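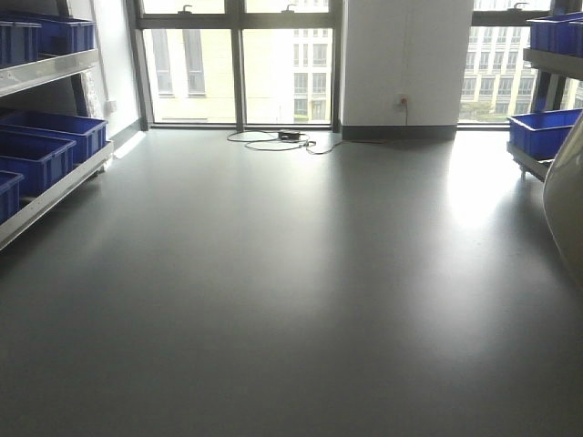
Prallow residents will be able to borrow tools, camping gear and small kitchen appliances from a new lending library that opens in May on Hirose Street.

The library takes over a ground-floor unit that stood vacant after the Bilus print shop moved out to the bypass. It will be run by Priton, a nonprofit that already operates the bike repair shop next to the bus station.

Membership costs $20 a year. Members can take out up to 2 items at a time and keep them for a week, with one renewal if no one else has asked for the item. Late returns cost a dollar a day. Households that get help with their heating bills can join for free but need to bring a copy of the letter.

Haruto Nakajima, who manages the project for Priton, said the idea came out of the repair shop, where people kept asking to take the tools home.

"They wanted a torque wrench for one afternoon," he said. "We had to say no because we only had the one, and it was in use. After a while we started keeping a list of what people asked for."

That list became the first order. Drills, sanders, a tile cutter, a carpet cleaner and two pressure washers were at the top of it. Tents and folding tables were added after a survey handed out at the spring market, and so were a pasta machine and a large canning pot.

The city council approved a lease in the winter by a vote of 5 to 3. Those who voted against it raised questions about parking on Hirose Street, which is tight in the late afternoon when the music school lets out. The lease runs for 24 months, and Priton pays the utilities.

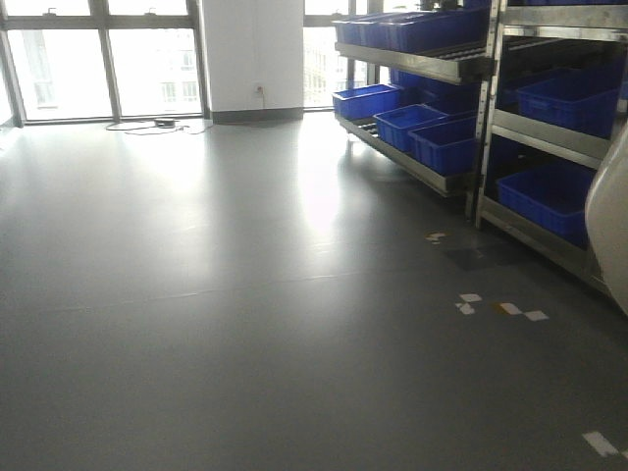
Opening hours will be short at first, from 4 p.m. to 7 p.m. on weekdays and all morning on Saturdays. Nakajima said the hours could be extended in the fall if enough people sign up. Returns have to be made in person – there will be no drop box, as each item is checked and cleaned before it goes out again.

Gas-powered equipment will not be offered. Priton's insurance does not cover it, and there is no safe place to store fuel in the building. Chainsaws and ladders over 12 feet are also excluded.

Misaki Furukawa, who rents an apartment on the north side of Prallow, signed up at the market. She said she has been putting off sanding a dresser for almost a year.

"A decent sander costs more than I paid for the dresser," she said. "I don't have anywhere to keep one, either."

Donations of working tools are welcome and can be left at the bike repair shop during business hours. Power cords must be undamaged, and cordless tools need to come with a battery and charger. The shop can't take mattresses, car seats or helmets.

Sign-up forms are available at the repair shop and at the front desk of the public library. New members need a photo ID and proof of a Prallow address.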